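Eltton Steam Iron: two months of Sunday evenings

I should say at the start that I never wanted a new iron. My old one came from my aunt Colleen, who handed it over when I moved into the flat in Sirnbridge, and it did me very well until the spring, when it began leaving brown dribbles on pillowcases. I descaled it with vinegar, I descaled it with the proper sachets, and then I gave up and went to Meléndez on the high street, where they still let you pick things up and feel the weight of them before you buy (a great pleasure, and one I'd forgotten).

I came away with the Eltton, which cost me £68. There was a cheaper one by Istov at the end of the shelf and I dithered over it for ages, but the handle was too fat for my hand and the flex was short. The Eltton has a nice long flex, and it comes out of the back on a sort of swivel, so it doesn't fold up on itself when you change direction. If you are left-handed, as I am, you will know how much that matters!

It heats up quickly. I fill it at the tap, plug it in, go and find the hangers, and by the time I'm back the little green light is on. The tank is on the small side, mind you. With the steam on full I get through 5 shirts before it starts spitting, and then it's back to the kitchen. My neighbour Dougal Innes, who borrowed it before his daughter's graduation, said the same thing when he brought it back, along with a jar of his plum jam, so I can't be too cross about the loan.
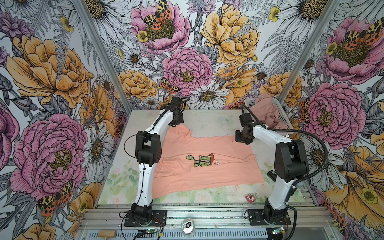 Cotton is where it shines. T-shirts, tea towels, pillowcases, all the ordinary stuff that makes up most of my pile, come out beautifully flat on the two-dot setting with a puff of steam here and there. I do T-shirts inside out if they've a print on the front, and I start with the sleeves, then the shoulders, then the body, which is how my mother did them. The tip is narrow enough to get right up into a sleeve seam. Linen is harder going. I have a tablecloth that my friend Shahla Ahmadpour brought me years ago, heavy as a blanket, and for that you want it damp to begin with and a good deal of patience. The steam button on the Eltton gives a decent blast but you have to keep pressing, and my thumb was quite sore by the end of the second side.

The soleplate glides well and hasn't caught on a button yet. I did manage to melt a bit of a polyester scarf onto it in the first fortnight, entirely my own fault for chatting on the phone, and it wiped away with a damp cloth once the plate had cooled down. The old iron would have carried that mark to its grave.

Now for the grumbles. The water gauge is a narrow blue window down one side, and in the evening, with the lamp behind me, I can't read it at all. I tilt the iron and listen for the slosh. The filling flap is stiff and I've broken a nail on it. And the automatic switch-off is far too eager for my liking: if I stop to answer the door, it's gone cold on me by the time I've finished talking, and it gives three loud beeps to let me know, which upsets the dog.

I rang the shop about the beeping and spoke to a very kind man called Jacinto Chávez, who looked through the booklet with me page by page while I looked through mine. There's no way to turn it off. He did tell me to empty the tank after every use and store it upright, and I've been good about that. We have dreadfully hard water here and so far there's no sign of the brown dribbles.

It has a 2 year guarantee, but you need to post off the card within 15 days of buying it, so don't do as I did and leave it under the fruit bowl until the last minute.

Would I buy it again? Yes, I think I would, beeps and all. If you mostly iron shirts and bedding and have reasonably good light to fill it by, you'll be very happy with it. If you do a lot of linen, I'd go and look at one of the bigger ones with a separate tank, and take somebody along to help you carry it home.

Four stars from me.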